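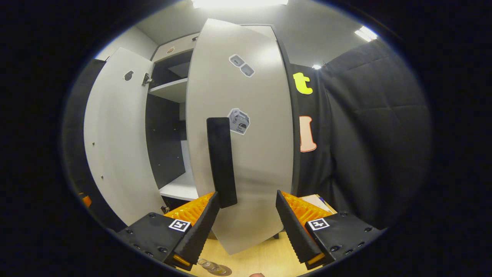

I get asked about the hand-held gripper more than any other tool in the shop, mostly by people who have just inherited one and found the fingers out of line, so this page is all the small stuff I do to keep ours happy. I do nearly all of my checking on a cabinet door. It's tall and white with a black handle mounted vertically, so the handle stands out nicely just above the two jaws, and you can see straight away if one finger is sitting lower than the other or the orange pads behind the jaws aren't matching. A bench test with a block of foam is fine for a quick look, but a door swings, and it pulls back a bit, and that's when a tired gripper shows itself. I've been keeping these notes on scraps of cardboard for ages and Tomomi Aoki finally made me type them up. Last tidied 2023-07-10.

Before you pick up a screwdriver

Wipe it first. I know, I know, but half the "it's gone stiff" complaints I get are dust and a bit of carpet fluff in the slide. A dry paintbrush (the cheap kind with the bristles trimmed short) gets into the screw holes along the finger blocks better than any cloth, and it won't leave lint behind. Then open and close the thing slowly with your ear right next to it. Smooth and quiet, carry on. If you hear a tick at the same spot every time, stop and find it now, while you still remember where it was.

I put a light-colored towel down under the work. Black screws on a black mat is a game I've lost too many times, and the towel stops them rolling.

Also, take a photo of both fingers from above before you take anything off! Which side had the washer? You think you'll remember. I had one apart on the bench through an entire lunch once and had to go and find Kenta Tsuchiya's gripper to copy.

Getting the fingers level

Loosen the finger screws just enough that the block will shift under thumb pressure. Don't take them out. Close the jaws on something flat and stiff — I use a steel rule, standing on edge — and let the fingers find their own place against it. Then snug the screws down a little at a time, going back and forth between the two sides, and only tighten properly once both are sitting right. If you do one side fully and then the other, the first one will have dragged the whole lot over and you get to start again.

Check it on a handle after that. I close slowly on the door handle and watch which jaw arrives first. They should touch together. If one gets there early and pushes, you'll feel the door move before you've really gripped anything, and whoever uses the recordings later is going to wonder what you were doing. A little early is livable. If you can see daylight on one side while the other is already squashed, go back to the rule.

Threadlocker: the weak kind, the tiniest dot. I used too much the first year and had to warm the screws to get them out, which did the blocks no good at all. The bottle I like is Bech, though any weak one will do the job.

Pads

The pads wear out and you have to be OK with that. Ours are orange with a honeycomb-looking ridged surface, and those ridges collect everything. Warm water, a drop of dish soap, an old toothbrush, rinse, and leave them standing on a paper towel until the next morning. Please don't use solvent. Sayaka Minami cleaned a set with brush cleaner and they came out beautifully clean and slightly bigger than they went in, and then they wouldn't seat.

Things I look for when I've got a pad in my hand:

Ridges gone shiny on the high spots. It'll slip on painted metal before it slips on anything else.

A split starting at a corner. You can keep going for a day or two but it won't get better.

One pad softer than its partner. Swap both. I've tried running an old one opposite a new one and the grip wanders off to the soft side every single time.

If a new pad won't push home, don't force it with a screwdriver. Smear a bit of plain soapy water where it seats and work it in with your thumb. It goes, it just takes a minute. And wipe the jaw ribs while the pad's out, you won't get at the back of them so easily again.

I keep spare pads flat in a cookie tin with a sheet of baking paper between the layers. Not on a windowsill. We lost a whole bag that way in June, all curled up like bacon.

The square markers on top

Each finger has its little black-and-white marker on top, and they need to be clean, flat and where they're supposed to be. That's all there is to it, really, but they cause more wasted afternoons than everything else put together. A barely damp cotton bud is plenty for cleaning. No scrubbing across the edges, that's how the corners lift.

If a corner has lifted, I replace the marker and don't try to glue it back. Glue creeps out and goes glossy, and then the ceiling lights bounce off it at exactly the angle you use most. Speaking of gloss: print them matte. I tried laminating a set so they'd last, and they lasted wonderfully and were useless under the long fluorescent.

To get the old adhesive off, roll it with your fingertip. It takes a while and it's boring but it leaves the block clean. When I do have to scuff the surface I use 400 grit, a couple of strokes, then wipe. Put the new marker down one edge first and lay it over like a phone screen protector, then check it's the right number for that side. Yes, I have swapped left and right. It looked perfect. Natsumi Koyama found it after I'd gone home very pleased with myself.

Lens

Last thing you clean, always. If you do it first, everything you brush off the fingers lands on it. Blower, then a clean microfiber with nothing on it, then a breath and another light pass if you need it. These very wide lenses stick out further than you'd like and they get touched constantly, so I look at a test picture after cleaning and check for a hazy patch around the ceiling lights. Haze there means there's still a fingerprint.

Keep your own fingers back from the jaws when you're taking that test picture too. It's surprisingly easy to leave a fingertip poking in at the bottom.

The door routine

This is what I run through at the end, and it takes less time than making a coffee.

Close on the handle, hold, let go. Nothing should stick.

Open the door slowly and let it swing past you. Feel for the jaws creeping along the handle. If they creep, clean the pads again before blaming the screws.

Push the door most of the way shut with the jaws closed. Any rattle is a loose block.

Do the same again a bit faster, then look at the finger screws. If you've put a paint-pen stripe across each screw head and onto the block (do this, it's the best tip on the page) you can see at a glance if one has turned.

Watch your cabinet as well! Ours is a Resholm and the doors were dropping slightly at the hinge, and I spent most of a morning adjusting a perfectly good gripper. Now I open both doors and check the hinge screws before I start. And clear the floor where the door swings. Bits of packing, little clear plastic bumpers, flat cardboard, they all end up under there and a door that catches feels exactly like a gripper that drags.

How often

Kenta does his whenever it annoys him. I'm a bit more organized: brush and wipe after every use, pads washed when they look grubby, fingers checked against the rule every 2 weeks or after a drop, whichever comes first. Any drop counts, even onto carpet. Even "it only fell on the couch." Hazem Naciri looks after the ones at Gamano and he changes all the pads on the same day whether they need it or not, and I do see the appeal, you never have to remember which one is old.

I write the date of each pad change on masking tape stuck inside the tool case lid. There was a spreadsheet. No one opened it.

Odds and ends

Don't store it clamped shut. The pads take a set and you'll have a flat spot all week. Leave the jaws open a little, with a folded bit of cloth between them if it has to travel.

If a screw head is starting to round off, throw the screw away today. A new one costs next to nothing and drilling one out of a finger block is miserable.

Grease on the slide: less than you think, wiped on with a fingertip and then mostly wiped off again. If you can see it, it's too much and it'll be full of fluff by next month. The tube that came with our Prelturau case is fine, a bit sticky when it's cold.

Buy a decent hex driver with a proper handle and keep it in the case. The bent key that comes in the bag will do in a pinch, but it's murder on the knuckles and it's the reason half of those heads are round in the first place.

I'll add something on re-gluing the handle foam once I've found a glue that holds. The last one let go after 9 days.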